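Two hundred goes at a wire stand
December 14, 2024
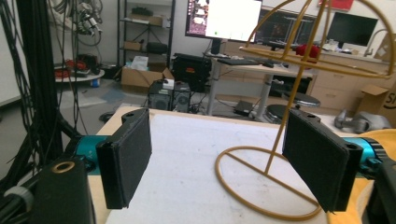 Filed under: Gripper diary

Okay, so the wire stand. I've been putting it off since I got to Barnholm because I knew it would be a pain, and it was a pain, and I kind of loved it anyway. It's the gold one shaped like a round cage, with a ring for a foot and a hoop up top, and it's mostly air. That is exactly why Skernel wants it on the list! Everything we've fed the model so far has been a nice solid lump of something. Mugs, blocks, a sponge. Grab it anywhere and you're fine. With this thing you have to pick a bit of wire and commit.

The goal for the week is 200 good demos. I did 50 today, all by hand with the gripper, starting a little after breakfast and stopping when my thumb went on strike. Each one is the same little play: come in low over the table, open the fingers wide, close on the wire, lift, set it down somewhere else on the white sheet, back off. Then save, breathe, do it again from a different angle.

My first 16 were junk and I threw them all out. I was going for the top hoop every time because it's the part you see first, and the stand would swing around like a bell and come down on its edge. Looks bad, teaches worse. After that I went for the base ring instead, with one finger inside it and one outside, and things calmed down a lot. The pads have enough give that you don't have to squeeze hard. I still did five of the hoop grabs on purpose at the end, slow ones, so the model at least knows there's another way to do it. (I tagged them separately. I am learning!)

The other thing I'm trying to fix is my own boring hands. I played back a batch over lunch and I come in from the right almost every single time, same height, same tilt, like I'm pouring tea. If I do that all week then Akolgo will learn to come in from the right, full stop, and the first time the stand is on the wrong side of the table it'll just hover there looking lost. So now I have a sticky note with approach directions on it and I make myself cross them off as I go. Left, right, far side, steep, shallow. The far side is awful on the wrist.

I didn't tidy up the room for any of it, by the way. There was a bit of back and forth about that in February, when we did the mugs. We kept everything clean and bare and the policy got confused the minute somebody left a coat on a chair. So the shelves and the boxes and the monitors all stay where they are, and tomorrow I might shove a few things around just to mix it up.

Upload to Pledness was slow again. I started it before dinner and it was still crawling when I'd done the dishes, so I've left it running and I'm not going to look at it until morning. If the timestamps are off like last time I will scream into a pillow.

To do: charge both batteries, wipe the finger pads, write more directions on the sticky note, and see if a fatter grip will fit on the handle. Also stretch my thumb, which is still twitching as I type this.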